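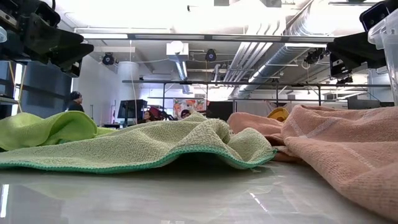

ok quick thread on the towel folding data bc people keep asking how it's going

target is 100 good episodes by end of September. we're at 45. so. yeah

two arms, operator drives both, every run starts from crumpled. not "neatly draped" crumpled. properly dumped on the table. the first batch at Cevcombe all started half flat and the policy learned exactly one thing, how to fold a towel that's already half folded

mixing fabrics now too. microfiber, waffle weave, big terry ones. waffle is my favorite, you can find the hem. thick terry is a pain, grab one layer and two more come with it

glossy tabletop + ceiling lights = long white streaks in the reflections. Tandis wants a matte mat down. I say leave it, real kitchens are shiny. we'll see who wins

labeling rule we settled on, finally: if the operator drops a corner and picks it up again, KEEP IT. recoveries are gold. if they stop and stare for ages, trim it

oh and two greens on one table, the segmenter merges them into a single blob whenever they touch. great. filed it under Brollau, not fixing it tonite

average run is 80 seconds. best operator gets it down a lot but her grabs are so fast the fingers blur, so those ones get a seperate tag for now

next up: hand towels, then fitted sheets (no. not fitted sheets. someone put that on the board and I'm erasing it)

back to it, want a few more in before 6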